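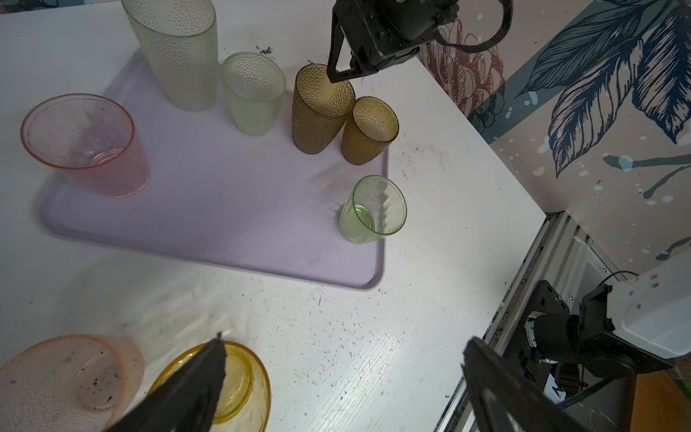 Contents Previous Next Glossary Index

Chapter 6
Learning to Handle Cups from Demonstration

In Chapter 5 the robot's movements were written out by hand, one position after another. That method works well when every object sits in a known spot. It works poorly on a table of drinking cups, where one cup stands upright, the next has tipped on its side, and a third is clear enough to confuse a depth sensor.

This chapter looks at a different method, called imitation learning. A person guides two arms through a task many times while the cameras and joint sensors record. A program is then trained to predict the next movement from what the arms sense at that moment. The program is never given the shape or colour of a cup as a rule.

Our main case is the Skadau study, led by Hartmut Seidel. His group recorded 2000 demonstrations of cups being moved on and off a plastic tray. They threw out 125 in which a cup was dropped or an arm stalled, leaving 1875 for training. The finished program was then tested in 500 trials with cups it had not met before, and it succeeded in 88 per cent of them.

Two points about the study deserve attention before we begin. First, a trial counted as a success only if the cup ended upright and the arm had let go of it. Second, the camera on each wrist mattered more than the group had expected. A gripper finger often hides the rim of a cup from one arm while the other still has a clear view.

Section 6.1 covers how demonstrations are recorded. Section 6.2 explains how the data are cleaned and labelled. Section 6.3 sets out the training method, and Section 6.4 returns to the Skadau trials and the 60 that failed, most of them with cups lying on their side.

6.1 Recording a demonstration

Each recording begins with both arms at rest and the grippers open.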